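Wildlife Film Production - Handout 6
Field Sound and the Edit: Working Without Usable Location Audio 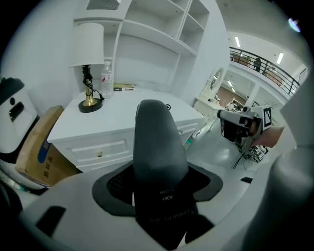
A student from the previous intake objected in the course forum that the sound unit comes too late in the term, and that most groups have already shot half their material by the time they learn what they should have recorded. The objection is fair. Read sections 1 and 2 before your first field day, even though they will not be discussed in class until November.

1. The basic problem

A long lens brings the animal close. A microphone does not. At 400 meters an image of a grazing deer can fill the screen, while the camera microphone records wind, the operator's jacket and the tripod head. Almost no sound heard under such a shot in a finished film was recorded with it.

The editor therefore builds the track from four sources:

Ambience: continuous background recorded at or near the location
Spot effects: single sounds matched to visible action, such as a hoof on rock or a wing beat
Foley: spot effects performed in a studio to picture
Library: existing recordings, licensed for the use

The four are listed in the order you should look for them. Library material goes in last and should be logged separately, as the license terms have to be delivered with the film.

2. What to record in the field

Record ambience at every camera position. The minimum for this course is five minutes, with all crew still and all radios off. Say the location name, the time of day and the wind direction at the head of the recording. Do not say them at the end, where they are regularly trimmed off during ingest.

Record at dawn, midday and dusk if the sequence will cover more than one of these. Bird activity changes enough between 5 a.m. and 8 a.m. that the two will not cut together without an audible step.

Wind protection is required on all microphones, including indoors-to-outdoors setups from a hide. A low-cut filter may be used at the recorder. If you use it, write it on the log sheet.

3. Species errors

The most common fault found in student films is a correct picture with an incorrect bird behind it. Viewers who know the region will hear it at once. Check every identifiable call in the background against the location and the month. A summer migrant calling over a snow scene is marked as a factual error, the same as a wrong caption.

Insects are checked less often and should be. Crickets are not a neutral night sound.

4. Case: the Urkach sequence

The Urkach material on the course drive is a ridge stalk shot over one morning. The log contains 58 clips. Of these, nine have usable sync sound, all of them close shots of the guide and the pack animals. The remainder are long-lens shots with wind.

Look at how the first assembly handles the cut from the guide (clip 14) to the herd (clip 15). The wind level drops sharply on the cut, and the herd seems to be in a different valley. In the second assembly the same ridge ambience runs under both shots, with the sync track from clip 14 faded over 12 frames. No other change was made.

The shot is not a problem in either version. The fault is in the continuity of the background only.

5. Ethics of added sound

Added sound is normal practice. It becomes misleading when it changes what the viewer believes the animal did. An alarm call laid over a calm animal turns a feeding shot into a warning. A gunshot moved earlier or later changes the account of the hunt. Both must be avoided in any film submitted as documentary.

If in doubt, state the construction in the production notes. The Letard guidelines (on the reading list) give suitable wording.

6. Exercise

Take the Venden footage, 3000 frames, picture only. Build a full track from the Mulcahy ambience folder and no more than six spot effects. Start at frame 1617 if you want to submit the short version - it will be graded on the same scale.

Hand in the mix, the separate stems and a cue sheet. Cue sheets without source information will be returned unmarked.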